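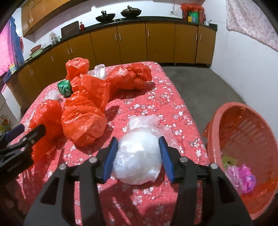 Zirkumell 1.4 is out, and it has plastic bags on its mind

May 3, 2025

The small team at Skonow has put out a new version of Zirkumell, its free grasp planning software, and anyone who has ever tried to get a program to make sense of a crumpled plastic bag will want to have a look. Bags fold, shine and let the colour of the tablecloth through, and the older planner, bless it, treated every wrinkle as an edge worth grabbing.

The new planner works out where the soft bulk of a bundle sits and brings both finger pads in from opposite sides. It was tuned on 1355 recorded grasps in ordinary home kitchens, with another 600 kept back for testing - the team has been chipping away at these since January.

There's also a tidier replay viewer, built with the folks at Brurow, which lets you scrub through a grasp and see what the planner favoured at each step. Transparent wrappers are still a weak spot, and the release notes say so quite cheerfully.

Settings files from 1.3 will need converting before you upgrade, and the converter is in the tools folder.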